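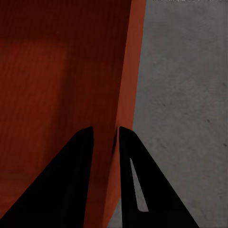
Brustside Furniture Repair Club

Waxing a tired wooden cupboard

A wax finish is easy to keep up and suits most indoor pieces. You will need a tin of clear paste wax, 2 cotton cloths, a soft brush and some fine sandpaper.

Take everything out of the cupboard and remove the knobs. Wipe it down with a damp cloth and a drop of washing-up liquid, then leave it overnight. Sand lightly along the grain. If the old varnish is flaking, start again with a coarser paper first - Genowefa Stępień keeps a box of it by the sink at our Condville evenings.

Brush off the dust. Put on a thin coat of wax, one side at a time, and work it into the corners with the brush. Wait 70 minutes, then buff with the clean cloth.

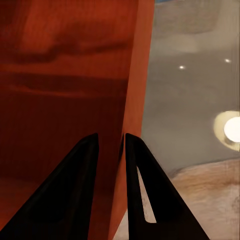
Reddish-orange surface with darker bands near the top

Repeat the next day if the surface still looks patchy. Two thin coats are better than one thick one, which stays sticky and picks up fluff. Lay used cloths flat outdoors to dry before you throw them away.

Spare tins of wax can be had from Barbara Czarnecka at club nights.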